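Monday January 13, 2020
Finish trials, beech and oak offcuts, Tolterthorpe workshop

Back after the break. Heating had been off, so the shop was at 11 when I unlocked and I left the lids on everything until after lunch. Mārtiņš had set out the sample boards before Christmas and labelled them on the back in pencil. Two of the labels have rubbed off. I have called those X and Y and will try to match them by grain later.

Purpose of this round: find a finish for the table tops that stands up to hot mugs and being wiped down twice a day. The oil we used in September looks good but marks too easily. Water rings on the oak after one night.

Boards sanded 100, then 150, then 240. Dust off with the vacuum and a damp cloth, left to dry, quick pass with 240 again by hand. The beech went furry after the damp cloth and needed more work than the oak.

Coats so far:
Board A, Trutwood hardwax, one thin coat, rag.
Board B, Trutwood hardwax, two coats, second to go on tomorrow.
Board C, Mykhailiuk oil, flooded on and wiped after 20 minutes.
Board D, the old September oil, as control.
X and Y left bare until I know what they are.

The Trutwood goes further than I expected. 113 g out of the tin for A and the first coat of B together, and I was not careful with it. The Mykhailiuk smells strongly and the rags must be laid flat outside, not put in the bin.

Table tops get knocked by small hard things as much as by mugs, so there will be a dent and scratch test as well as the heat one.

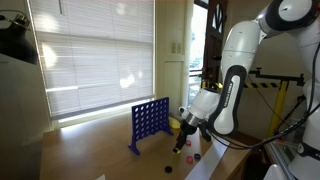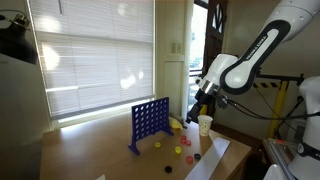 Connect Four on a wooden table.

For the scratch test I want the same load each time. Last round we each pressed with a coin and the results could not be compared. Mārtiņš suggests a 700 g weight on a sled with the coin fixed underneath, pulled along a batten. I have cut the batten. The sled still needs a slot for the coin, and the slot has to be tight or it will chatter.

Heat test: mug filled from the kettle, left 15 minutes, board wiped, looked at straight away and again next morning. One mug per board, same mug. Put the ring in the same corner so we can find it.

Puvau delivery came at three. The oak is fine. One of the beech boards has a split at the end, 40 mm long, so I have put it aside and will cut past it. Invoice is in the tray.

To do:
Second coat on B.
Find the 240 discs, down to the last two.
Ask Mārtiņš what X and Y were.
Slot in sled.
Check whether D has gone sticky. It felt slightly tacky at five but the shop was cold again by then.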